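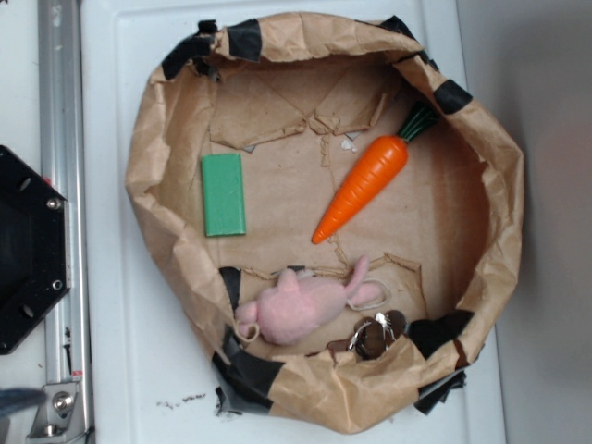

Come help us write the bag rules

Call for participants, Somard, Lokstead site

Hi! I'm Magdalini Bakalis and I run the arm floor at Somard. I'm looking for eight people to spend a couple of months with us turning a messy pile of shop habits into a written set of good practices for robots that reach into soft containers. Bags, mostly. Paper grocery bags with the top rolled down, with all kinds of stuff in the bottom, and an arm going in after it.

If that sounds like a very narrow thing to write rules for, well, yes. It's also the thing we do all day. The general robot safety rules are fine and we follow them (you'll get our site training on your first day, and you can't skip it even if you've done three others elsewhere). But they don't say much about what to do when the "fixture" is a crumpled bag that changes shape every time something leans on it. Every operator here has an answer to that, and the answers don't match. Fotini Petridis on the evening crew will stop a run the moment the rim sags. I usually let it go until the gripper touches paper. Neither of us has ever written down why, and new people end up learning whichever habit belongs to the person who trained them.

So we're writing it down. The working name is the Skoryk sheet, after the room we drew up the first page in, and I'd love for it to stay short enough to print and tape to a wall.

What you'd be doing

You'd come in for sessions of two hours each, in the morning at 9:30 or in the evening at 6:00, your pick. Half of the session is hands-on. You watch or drive an arm while it picks objects out of a bag, with one of us next to you. The other half is at a desk with coffee and the current draft, arguing over the wording.

I do mean arguing. The draft rule on when to reach in by hand has been rewritten so many times I've lost track, and I'm still not happy with it. Right now it reads: "Hands stay outside the rim until the arm is parked and the operator has said so out loud." Fotini wants "parked" replaced with "stopped and held," and she has a point, as a parked arm on our floor means something different to the day crew than it does to hers. This is the kind of thing you'll be chewing on.

A few of the other topics on the list, in no special order:

Setting up the bag. How far down to roll the rim, where tape goes and where it doesn't, how to tell a bag that's good for another round from one that belongs in the recycling. We currently say "replace when the wall no longer stands up by itself," and people read that in wildly different ways.

Choosing objects. We use a lot of toys and household bits, since they're cheap and they come in every texture you can think of. Hard and glossy next to soft and fuzzy is a nice tough mix for a gripper. But the sheet needs to say what gets checked before an object goes in, like loops and strings that could catch on a finger, or small parts that come off.

Sharp things. Do they go in at all, which way do they point, who puts them in, who takes them out, and does the rest of the group need to know before the run starts? I have strong feelings on this one and I'm going to try to keep quiet until you've all had your say.

Camera checks. We look through the wrist camera before we start, every time, and the sheet should say what counts as a good enough view.

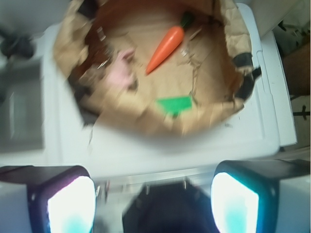 Wrist view with the toy carrot and the green piece in the bag, gripper open.

That last topic sounds dull and it's the one I'd most like fresh eyes on. When you've stared at the same kind of view for a year, your brain fills in what it expects to find. You know there's a green thing in there, so you see a green thing. Somebody who has never met our object bin will tell me straight out that they can't make out what's by the wall of the bag, and that's exactly the information I need. The draft says the operator should be able to name every object before the first pick. Can they? How sharp does the picture need to be? What if the arm is moving? Should the check be done from the wrist camera only, or from the fixed one too? I want a rule that a tired person at 8:00 in the evening can follow without a meeting.

Who I'm looking for

You don't need a robotics background. Really! Of the eight spots, I'd be delighted if half went to people who have never touched an arm. I'd like a mix of:

People who've worked with machines of any kind and remember the moment a rule annoyed them. Packing lines, print shops, bakeries, sewing floors, all great.

People who write instructions for a living, or who get asked to fix everyone else's. If you've ever rewritten the sign on the office dishwasher, please apply.

Operators from other sites. Our friends in Pestden are already sending us their bag notes, and their way of marking a no-hands zone is different enough from ours that I'd like someone from there in the room.

Students are welcome as long as you're 18 or over. You should be fine with standing for up to an hour at a stretch, though we have stools and you can use one whenever you like. If you need something set up differently (screen height, bigger print, a quieter slot) just tell me in your note and I'll sort it out before you come in.

One thing I do need from everybody is that you'll speak up. If you see me or anyone else break a rule from our own draft, say it, in the moment, in whatever words come out. That's half the value of having outside people here. I broke the "long sleeves get rolled" rule myself in December and it took an embarrassingly long time before anyone mentioned it.

House rules while you're with us

These aren't up for debate during your first session, though everything after that is fair game:

Closed shoes. Hair tied back if it's long enough to reach the table when you lean over. No lanyards, no dangly bracelets.

You stand on the operator's side of the table and you stay there while the arm has power.

Anyone can call a stop. The word is "stop." You don't have to be right about it, and we don't ask you to explain yourself until the arm is still.

Cables get a look before each run. An arm that dips into a container drags its cables along, and a loop that hangs nicely at the top of the move can end up lying across the objects at the bottom of it. 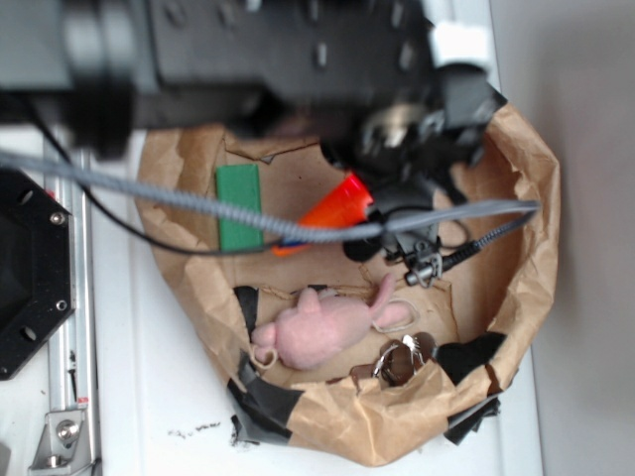 We check for slack at the lowest point of the reach for that reason, with the operator moving the arm slowly and a second person watching only the cables. I'd like the sheet to spell out who that second person is, as on a busy evening it tends to be whoever happens to walk by. Fotini thinks it should be a named role on the run card. I think that'll get skipped when we're short on people. Maybe you'll have a better idea than either of us.

After a run, whoever emptied the bag says what came out and what's still in there. Anything with a blade or a point gets called out first and goes back in its own box, handles up. Then the operator signs the card.

No filming on your own phone on the floor. The session cameras record the table, and hands and voices do get picked up sometimes. You'll get a consent form that explains where the recordings are kept and who can watch them. Read it properly, ask me anything, and if you'd like to do only the desk half of the work, that's an option and it pays the same.

What you get

$630 for the full run, paid in two parts, one at the midpoint and one at the end. If you have to drop out partway, you're paid for the sessions you came to. Parking behind the building is free and the bus from downtown Lokstead stops across the street. There's decent coffee and a snack drawer that I stock myself, so expect a lot of pretzels.

Your name goes on the finished sheet if you want it there. If you'd prefer to stay off it, just as good. Once it's done we'll be putting the Skoryk sheet out for anybody to use, copy, shorten, or scribble on. If your own shop or lab or classroom could use it, take it home with you.

I should be clear that this isn't an official standard and nobody will be certified in anything at the end. It's a good practice sheet from one floor that does this kind of work a lot. If a standards group ever wants to borrow from it, great, I'll bring the pretzels.

How to apply

Send me a note at the Somard front desk address, attention Magdalini, with "bag rules" in the subject line. No resume needed. Tell me three things:

What kind of work you do or have done, in a sentence or two.

Morning or evening.

A rule from any job you've had that you thought was badly written, and how you'd write it instead. I'm going to read this part the most carefully, and it can be as petty as you like.

I'll call everyone who writes in. It'll be a short chat, maybe while I'm eating lunch, sorry in advance. If there are more good people than spots I'll keep a waiting list, and folks on it will get the draft by email and can send comments from home (unpaid, but I read every one).

If you'd like to see the floor before you make up your mind, ask, and Fotini or I will walk you through during a shift. Wear closed shoes for that too.

Magdalini Bakalis
Arm floor lead, Somard, Lokstead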